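Workbench Tips for the Packing Challenge

Everything on this page was learned the slow way, over one long spring of the packing challenge at our student robotics club in Omdale. I'm Assunta Bianchini, I keep the workbench side of things going, and I've been asked so often for "that list you had on the wall" that it seemed kinder to type it up properly. Most of it is plain housekeeping, and a good deal of it will serve you just as well in a pantry or a sewing room.
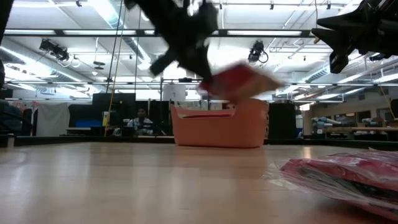 Packing practice, with the orange bin on the wooden surface.

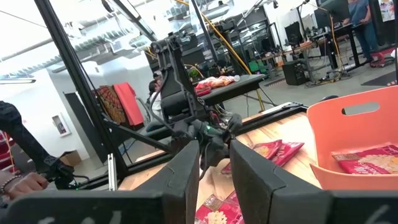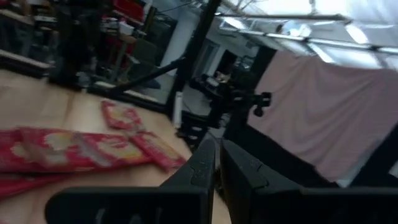 Start with the table. Wipe it before every session with a barely damp cloth and then a dry one, and please don't use furniture polish. We did that once in May, wanting the place to look nice for the parents, and every packet slid away like a bar of soap for the rest of the afternoon. If you already have polish on yours, warm water with a drop of dish soap will take it off, though you may need to go over it twice.

Keep your practice packets fresh. A snack bag that has been squeezed all week goes soft at the corners and creases in the same place each time, and then your students are really learning to pick up that one crease. We swap ours after 39 picks, a number Rafail Gkikas arrived at by being very patient with a pencil and a tally sheet. The old ones go in a box marked TIRED, and they're perfectly good for beginners. (Do write "not for eating" on the box as well - we have teenagers.)

For anything soft, like a folded cloth, shake it out and refold it between runs. It takes a few seconds and saves a lot of arguing over whose turn was harder.

Mark where the bin goes. Four little corners of painter's tape are plenty, and painter's tape comes up clean if you lift it within a couple of weeks. Leave it all summer and you'll be there with a hair dryer and a plastic scraper, as I was. A bin with a lip and a handle hole is nice to have, as you can carry it off with one hand when it's full.

Gripper fingers want cleaning too. Snack wrappers leave a faint film, and you'll notice it first when a packet starts to turn in the grip. A lint-free cloth with a little rubbing alcohol does it, with the power off and the arm parked. Check with whoever built your fingers first, as some printed plastics don't care for alcohol at all.

Cables: hook-and-loop ties, never zip ties, at least until the season is over. You will want to move something. Leave a loose loop at each joint, then take the arm slowly through its whole reach and watch the loop the entire way.

Keep a log, on paper, in a notebook that lives on the bench. Ours got to 654 runs this season, and the most useful column by far was the one for remarks. "Started too close to the edge" will help the next team a great deal more than a score will.

Last thing, the tidy-up. We stop 20 minutes before the end, and the students who drove last put the packets away while everyone else does floors and chairs. Rafail still thinks 15 would do. He is welcome to come and sweep.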